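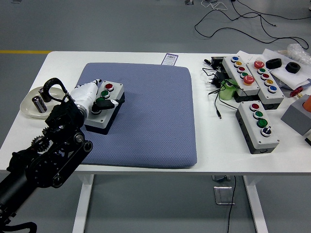
HELP & ANSWERS: CHAIR CUSHIONS AND SEAT PADS

We get a lot of mail about cushions, more than you might think, and the same handful of questions comes back every week. Amerley and Augustina sat down and wrote out the answers the way we'd give them over the phone.

How do I measure my chair for a seat pad?
Measure the seat itself, front to back and then side to side, at the widest point. Please don't measure your old cushion! Old cushions spread over the years, and we've had customers order a pad that hung over the front of the chair like a tongue. If your seat narrows toward the back, send us both widths and we'll tell you whether the Okent or the Clatar will sit better.

Can I wash the cover?
Yes, if it has a zipper. Cold water, gentle cycle, zipper closed, and hang it up to dry. The Ofori covers are sewn shut, so those need a damp cloth and a little dish soap – go easy on the water and stand the pad on its edge overnight.

My new cushion feels awfully firm. Is something wrong with it?
Probably not. New foam needs a couple of weeks of ordinary sitting before it gives, and a cold room makes it stiffer still. If it's as hard as a board after a month, write to us and we'll swap it for a softer one.

Will it slide around on a smooth seat?
It can, especially on varnished wood. Ties are the best cure, and we'll add a pair to any Okent pad for no charge if you ask when you order. A square of rug gripper underneath does nicely too.

Do you sell replacement foam by itself?
We do, cut to your size, up to 50 inches long. Anything longer has to come in two pieces, and Augustina glues those herself, so allow an extra week.

How long does an order take?
Most go out in three or four working days. September is our slow month for shipping (everybody is getting their dining room ready at once), so do order early if you have guests coming.

Can I return a custom size?
We can't take back custom cuts, I'm sorry to say, but if the mistake was ours we'll make it again and pay the postage both ways.

Page last updated Mar 26, 2026 by Amerley Amegashie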